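Home Storage and Kitchen Order
Notes for Unit 2: Boxes with a locking lid
Prepared by Cecilia Fiadzo, September

Please read these notes before the practical part. In the first unit we spoke about shelves and drawers. Now we go to the boxes which stand on them, and we begin with the type most of you already have at home: the clear plastic box with flaps that lock the lid.

1. Parts of the box

The body holds the food or the small things. The lid covers it. Between them is the seal, a soft band which follows the edge. On the sides are the flaps, sometimes called latches. Each flap turns on a hinge and snaps over the rim of the body. When you write your inventory sheet, please use these four words and no others, so that we all understand each other. 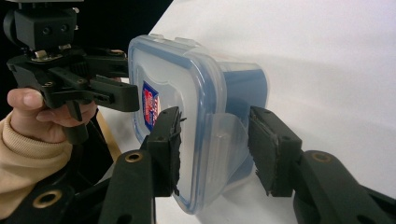

Ratevdale Adult Learning Center – Department of Home Management

The seal on this box is blue, so it is easy to find at the edge of the lid. On many boxes the seal is white or clear, and students forget that it exists. They wash the lid for years and never take the seal out. Old food and soap stay in the groove under it. If your seal can be removed, lift it with the handle of a spoon, never with a knife.

2. Closing and opening

Put the lid flat on the body and press with the palm in the middle. Close two opposite flaps first, then the other two. If you close them one after another in a circle, the lid can rise on the far side and the last flap becomes hard to push. For opening, follow the same order.

A flap usually breaks at the hinge. Do not carry a full box by its flaps. Mererid Eynon asked last term if a box with one broken flap must be thrown away. I would keep it for dry things such as buttons, tea bags or candles, but I would not use it for soup.

3. What you put inside

For the practical part, each pair receives 30 small household items and must find a box for each group. Leave a little space under the lid. Tall things go in first, against the wall of the box, and flat or soft things fill the rest. If a tall thing touches the lid, choose another box – do not force the flaps.

Through a frosted lid you see only shapes and colors. The side wall often shows more, so turn any printed label toward the side from which you will look at the shelf.

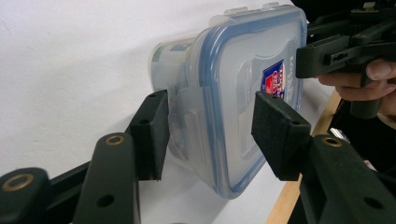
Should I put my own label on the box if the walls are clear?
It is better to do so for anything that looks similar to something else, for example flour and starch. Write the content and the month on paper tape, and put the tape on the short side of the body. Lids get exchanged between boxes, and then the label tells a wrong story.

In this box the white and green label of the round item can be seen through the wall, and the other contents are much less clear. Compare it with your own box when you finish packing.

4. Homework

Choose one cupboard shelf at home. Write down which boxes close well, which have a damaged flap, and which have no lid at all. Pacita Tagle will collect the sheets at the start of the next class. Bring also one box with its lid, washed and fully dry.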